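Last updated October 18, 2023

# How to tell your customers your business has been sold

If you have just agreed to sell your small firm, or you are nearly there, well done, and I hope you've had a decent night's sleep since. There is a job waiting for you that doesn't get nearly enough attention in the weeks of solicitors and spreadsheets, and it's the letter (or email, or both) that goes to the people who have been buying from you all this time.

I have been on both sides of this. I sold my own company, Flutton, a little online shop for picture framers, to a larger supplier called Madetti, and before that I'd helped two other owners with theirs. When our deal went through we had 2173 customers on the list, a few of whom had been ordering since the shop was one page and a phone number. What follows is the way I'd do it again, with the bits I got wrong put right.

## Before you write a word

Get out the sale agreement and look for the part on announcements. There is nearly always a clause saying who may say what, and when. Ours said that nothing could go out until completion, and that both sides had to approve the wording. I had missed this altogether and had a cheerful draft sitting in our mailing system a fortnight early, which gives me a cold feeling even now.

Then make a plain list of the things that are settled:

- the date the new owner takes over
- whether the name stays
- who answers the phone and emails
- what happens to orders already placed
- what happens to credit notes, gift vouchers and deposits
- whether prices are changing, and from when
- where customer details will be held, and by whom

Put a question mark next to anything you can't answer. Send the question marks to the buyer and give them a date to reply by. Some of it will come back as "to be decided", and that's all right, you can say so in the letter.

Do take proper advice on the customer details. If you are selling the company itself the position may be simpler than if you're selling the trade and the list separately, but I'm a shopkeeper and your solicitor is a solicitor, so ask them.

## Step 1: Tell your staff first

Please don't skip this one. Your staff should hear it from you, in a room if you can manage it, before a single customer does. They will be the ones picking up the phone the next morning, and they need time to have their own feelings before they start soothing everyone else's.

We told ours at nine in the morning and sent the customer email the following day. I'd leave a slightly longer gap next time. One afternoon wasn't enough for people to go home, think of their real questions, and come back with them.

## Step 2: Sort your customers into groups

You can send one message to everybody, but it will be a baggy thing that suits no one very well. I used 3 groups, and they were easy enough to pull out of the order book:

**Regulars and account holders.** Anyone with credit terms, a standing order or a special price. They get a phone call or a personal email.

**People with something open.** An order on the way, a repair, a deposit paid. They get the general letter with an extra paragraph about their order.

**Everybody else.** They get the general letter.

The first group takes the longest, and you'll be hoarse by the end of it, but it is also where nearly all the goodwill sits. I kept a mug of honey and lemon going and rang people between other jobs for the best part of a week.
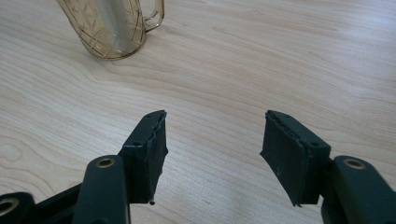
*Two green fingers with padded ends, over a light wooden tabletop.*

## Step 3: Write the general letter

Keep it to one page. Start with the news itself, in the first sentence, in words your customers would use. My first draft began with four lines about our "journey", and a friend handed it back to me with all four crossed out – quite right too.

Something along these lines does very well:

> Dear customer,
>
> I'm writing to let you know that Flutton has been bought by Madetti, who have taken over the running of the shop from today.
>
> You can carry on ordering in just the same way. The website, the phone number and the people who answer it are all staying as they are. If you have an order with us already, it will be sent out as normal.
>
> Our prices will stay the same until the end of February. If they change after that, Madetti will write to you beforehand.
>
> Thank you for your custom over the years. It has meant a great deal to me.

You'll see that it doesn't mention how much was paid, and it doesn't give a long account of why. A single line about your reasons is plenty if you'd like to include one. "I'm retiring" or "I wanted the shop to have a bigger warehouse behind it" will satisfy most people.

Be careful with promises. "Nothing will change" is a lovely thing to write and you can't possibly stand behind it once the keys are handed over. Say what is staying, say until when, and stop there.

## Step 4: Agree a short list of answers

Write down the questions you expect and the answer to each, and give the sheet to everyone who speaks to customers, including the buyer's people. Ours had 11 questions on it. The ones that came up again and again were:

- Will my account number still work?
- Do I pay into the same bank account?
- Can I still return something I bought last month?
- Are you closing the shop?

The bank one deserves real care. Fraudsters are fond of emails saying that payment details have changed, and a sale is a perfect excuse for one. If the account is staying the same, say so clearly. If it's changing, don't put the new details in a mass email. Ask customers to ring the number they already have for you.

## Step 5: Choose your moment and send it

Mid-morning worked well for us, with the phones fully staffed and nobody on leave. Send a test to yourself and to the buyer, click every link, and then send it in batches if your system allows. When I helped at Sadeghi, a family tea merchant, the whole list went in one go and the phone line was jammed until closing.

Update everything else on the same day:

1. The notice on your home page
2. The footer and "about us" page
3. Your recorded phone message
4. Email signatures
5. Your social media pages

## Step 6: Stay about for a bit

I had agreed to stay on for 4 months, and I'm very glad I did. A fair number of people only wanted to say goodbye, and it was nice to be there for it. If you're leaving at once, set up a forwarding address and check it now and then, as post and kind messages will keep turning up.

Suppliers need telling too, of course, and so does your landlord if you have one. I've written about suppliers separately, using the sale of Grallton, a small packaging firm, to show how the letters differ. The main thing there is to have your outstanding invoices in order before you send anything.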